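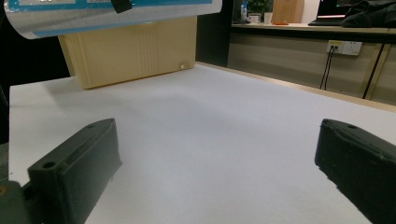 URNESS, April

I bought the pay-per-view again. I said I wouldn't after the last one, and then Tuesday came and Si-woo Ok texted the group asking who was in, and I was in.

So let me complain about it with the authority of a paying customer.

Felista Shirima won a split decision over Isabelle Kowalchuk, and within ten minutes the broadcast was telling me I had seen one of the great women's fights. I went back the next morning with coffee and watched all of it with the sound off. It's a decent fight. Kowalchuk wins the first round clearly, mostly with the jab. The second is close. Shirima takes the third with one long stretch of top control where she doesn't do much besides stay on top. Four and five are two tired people leaning on a fence and taking turns. With the sound on, round four is apparently "a war." With the sound off I folded laundry through it.

I don't blame either fighter. Shirima took the bout on short notice and Kowalchuk has a right hand that she obviously didn't want to throw after the second round. I'd bet on an injury, but her corner says no, and corners always say no.

What bugs me is the number. You probably heard it, they said it enough: 154 significant strikes for Shirima. Says who? The broadcast uses Sirkton, the stat service that started showing up on these cards last year, and as far as I can tell there is no page anywhere explaining what Sirkton thinks a significant strike is. I tried counting rounds three and four on my own and gave up, but I can tell you that a lot of what was landing were those little hammer fists to the thigh you throw so the referee won't stand you up. If those are significant then I've been significantly struck by my nephew.

Amrit Tremblay, who trains and knows more about this than I do, thinks I'm being a crank. His point is that the judges don't see the graphic, so who cares. Fine. But the guy yelling into the microphone sees it, and so does everyone at home, and by the time the scores were read the whole room at Si-woo's place was sure it would be unanimous. Then it came back split and people acted as if there had been a robbery. The judge who gave it to Kowalchuk had rounds one, two and five. I had one, two and four. I don't think that judge is blind or crooked. I think that judge didn't have the TV on.

Now they're selling the winner as next in line for Zalewska, and this is where I really get off the bus. Zalewska has been champion for 872 days and has defended the belt twice. Every challenger gets called the most dangerous one yet. Shirima has good wrestling and a great chin, and she gets hit by every jab she's ever been shown. Zalewska jabs for a living. If they book it for the fall I'd expect a very long evening of the same punch.

And the promoter, Gaétan Gagnon, is already out there hinting that it'll happen at the new Womeck arena, the one that was supposed to open two seasons ago. I'll believe that when somebody sells me a hot dog in it. He also said ticket demand for this one was "unlike anything we've seen," and there were whole sections on the far side with coats on the seats and no people in them.

The undercard was better, as usual. Six fights, four finishes, and hardly a word about any of them afterward. The bantamweight opener ended at 61 seconds with a body kick so clean that Amrit stood up and spilled salsa on the dog. I'd have paid for that one by itself. They showed the replay once, from the bad angle, then cut to a video package about the main event.

I'm told there's another card next month. Si-woo has already asked who's bringing the chips. I haven't answered yet, but I did check whether the store near me still has the lime ones.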